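Wrist camera only vs wrist + overhead for door opening — our numbers

Posted in: Manipulation and Learning

durkness_lab
April 18, 2023

Right, I promised in the Wikthorpe thread that I'd write this up, so here goes. We've been training a policy to open cabinet doors and I wanted to know how much the overhead camera was doing for us. Same arm, same 225 demos, trained once with both cameras and once with the wrist camera on its own. Then 144 trials for each, split evenly over 6 cabinets.

With both cameras we got 119 opens. Wrist only got 97. I was expecting a much bigger drop! Guido Fabbri did all the resets and he reckoned wrist only would be lucky to reach half, so he owes me a coffee.

The wrist only failures nearly all come at the end of the approach. Once the camera is right up against the doors there's hardly anything to go on:
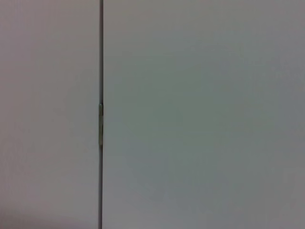 Wrist view, close in on the gap between two doors.

You've got two plain pale fronts, one a bit pinker than the other, a dark line, and a little bit of metal in the gap. No handle to aim at. The policy seems to line up on the dark line fine and then dither about how high to go. I've watched it slide up and down the gap for ages before timing out.

Happy to share the training config if anyone wants it.

pace_renzo
Nice work, but I don't buy the comparison. If you train on 225 demos that were all recorded by someone looking at the overhead feed, the wrist only policy is copying moves that depend on things it can't see. You'd need a second set of demos driven from the wrist view alone. Otherwise you're measuring the mismatch as well as the camera.

durkness_lab
Fair point, and I should have said — Sveva drove all the demos standing next to the cabinet, so she wasn't using either feed. Doesn't fix your problem though. She could obviously see more than the wrist camera could.

jamham
What's the bit of metal? Looks like a hinge to me. If it's a hinge you're pulling at the wrong side, no wonder it dithers.

durkness_lab
Could be hinge or catch, I can't tell from that still either. I'll look it up in the cabinet notes when I'm back in.

katia_b
Did you try giving it any history? We had the same sliding up and down thing last August and feeding in 2 earlier frames got rid of most of it. The close views look so alike that a single one doesn't tell you which way you've been moving.

durkness_lab
No history at all, single frame plus joint angles. That's a really good shout, I'll queue a run tonight.

pace_renzo
Joint angles should already tell it the height, surely? I'd be a bit surprised if history is what's missing.

katia_b
It tells it the height of the gripper. It doesn't tell it the height of the thing it's after, and it last saw that properly from further back. That's where the old frames help.

pace_renzo
Hmm, maybe. Two frames isn't going very far back though. I'd still do the second set of demos first.

nelli_s
Can you post the split by cabinet? If the misses are mostly on one of them I'd read the whole result differently.

durkness_lab
Will do, the logs are on the other machine. I'll put the split up together with Katia's run.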